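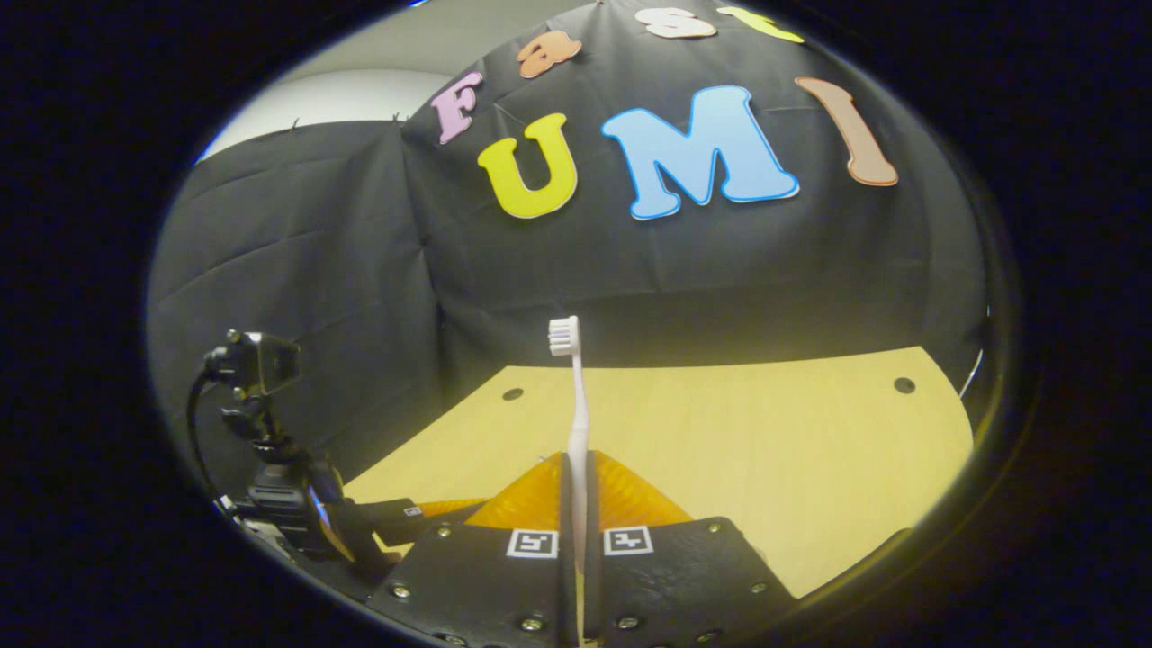 Saturday, quarter past six. Second week of the grip trials at Penska and I'm on the toothbrush bench again. Squeeze, lift, hold it upright, set it down, start over. My target is 50 an hour. Joni Salminen does 60 but he's been at it since May and his wrists are taped.

The plan is that by fall the arms at Brimcombe will load the travel kits, and what we record here is what they learn from. I packed those kits for four years. A good shift was 2,000. Tainá Portela asked at lunch what happens to the kit line afterward, and the supervisor said everyone would be "moved across." Tainá wrote that down with the time next to it.

The work is easier on my back and I'm home before dark. I miss talking, though. On the line there were eight of us at one table and now you keep quiet and watch your own hands. They want it slow and smooth, and if I rush I have to redo it.

Pay is the same until the contract with Gesow runs out. After that I don't know. Châu is hiring for nights and I took the form home. Haven't filled it in yet. Need to buy wrist tape and call Mom.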